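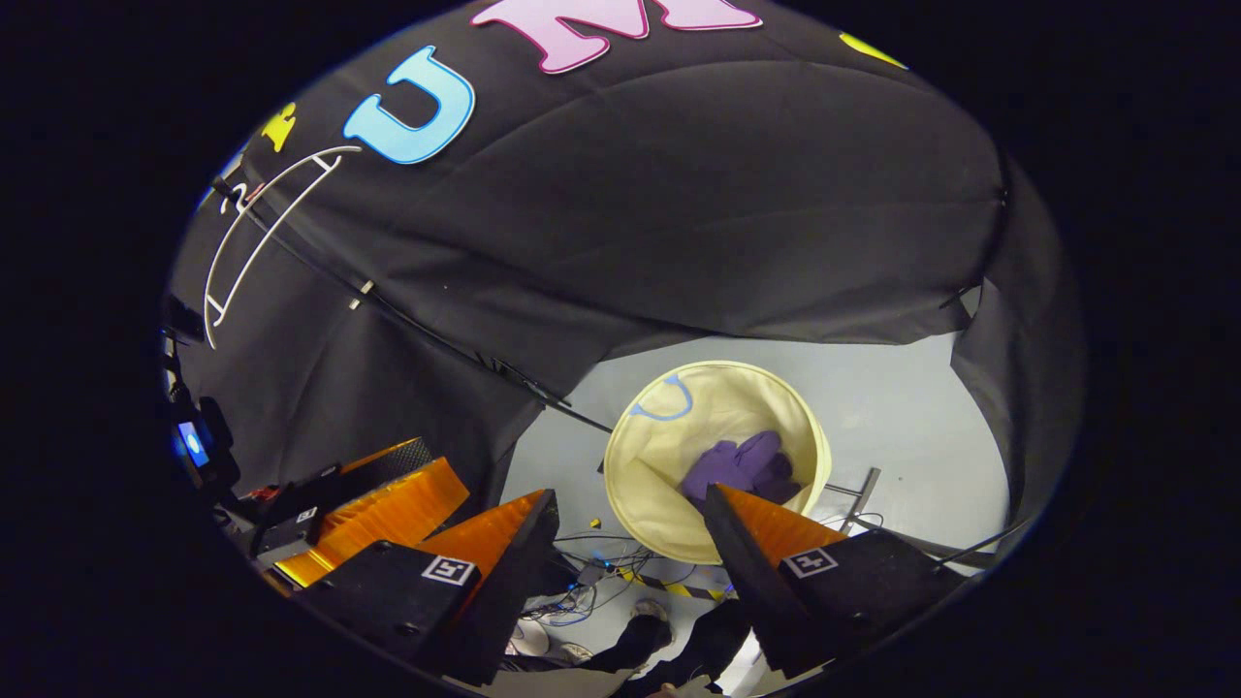 I've been meaning to write this down for weeks, so put the kettle on, because it's going to be a long one. It's about how I learned to read at the age of 34, and about the woman who taught me. 1/

I should say straight away that I could read a bit. I could do road signs and the football scores and my own name, and I knew what most packets said because I knew what the packets looked like. What I couldn't do was sit down with a page and get to the bottom of it. 2/

You'd be surprised how far you can go like that. I drove a van out of Clirkby for years. I learned every street in the place by turnings and pubs, and if a customer handed me a form I'd left my glasses at home. I have never owned a pair of glasses in my life. 3/

My boss back then was Gareth Entwistle, and I think he knew. He used to read the day's drops out loud to all of us in the yard, every morning, in this big bored voice, as if it was for everyone's benefit. I thanked him for it a long time afterwards and he went red and talked about tyres. 4/

What changed things was my daughter starting school. She came home with her first reading book (a dog, a hat, a muddy puddle, you know the sort) and I got through that one fine. Then the next, then the one after. And I remember looking at her little face and working out that by the summer she'd be past me. 5/

So I rang the number on the library leaflet. I'd had it in the glovebox since December. I rang twice and put the phone down both times, and the third time Binta Adebisi picked up on the first ring and said "Hello love, take your time," before I'd said a word! 6/

Binta ran the adult reading class upstairs at the library on Ruchti Street. She was a tiny person with an enormous handbag, and she'd been at it longer than I'd been alive. She made everybody a cup of tea before anything else happened, and she never once asked me why I'd left it so late. 7/

The first night I sat next to Gerrit Mofokeng, who was 60 and wanted to read the letters his brother had sent him when they were both young men. He'd kept all of them, in order, in a biscuit tin. He brought the tin every week for months and didn't open it. 8/

We started with sounds, the same as the little ones do, and I'll admit my pride took a knock. But Binta had a way of making it feel like mending something you already owned. She'd say the word slowly, you'd say it slowly back, and then she'd leave you alone with it for a bit while she hunted for the biscuits. 9/

I struggled most with the small words. Give me "refrigerated" and I'd have a go, because it was painted on the side of the van. But "though" and "through" and "thought" and "tough"... I went home some nights wanting to throw the lot of them in the canal. I still slow down when I see one coming. 10/

She had us keep a notebook for words we'd met out in the world during the week and wanted to have a proper look at. Mine had 451 in it by the end. Some of the early ones make me smile now. "Queue". "Biscuit" (who put that U in there?). "Sincerely". 11/

The first whole book I finished was a paperback about a lighthouse keeper, a bit damp at the corners, 400 pages, and it took me from the clocks going back to nearly Easter. I finished it in the van in a lay-by with a sausage roll going cold on the dash, and then I rang my mum. 12/

Gerrit opened the tin that spring. He read us one letter, which was mostly a complaint about a landlord and the price of shoes, and he had to stop a couple of times. I won't put more of it here because it belongs to him. Binta cried into a tea towel and said it was hay fever. 13/

My daughter's a teenager now and reads things I can't make head or tail of, with maps in the front. When she was small, though, I did every bedtime. I did all the voices. I was shocking at the voices and I did them anyway, and she'd correct my Welsh dragon. 14/

Binta retired a while back, and the class carries on with one of her old students, Ottilie Hollenstein, who has bought a better kettle. I go in when I can and sit with whoever's new. Mostly I pass the biscuits and stay quiet, as somebody did for me. 15/

If any of this sounds like you, or like your dad or your neighbour, ask at the desk in your local library. You can just say "the reading class" and they'll know what you mean. If ringing up is too much, walk past a few times first. I walked past for a fortnight. 16/

And Binta, your niece tells me you're on here now and looking at pictures of other people's gardens. I spelled "sincerely" without checking. Pop round for a brew whenever you like, the back gate's open. 17/17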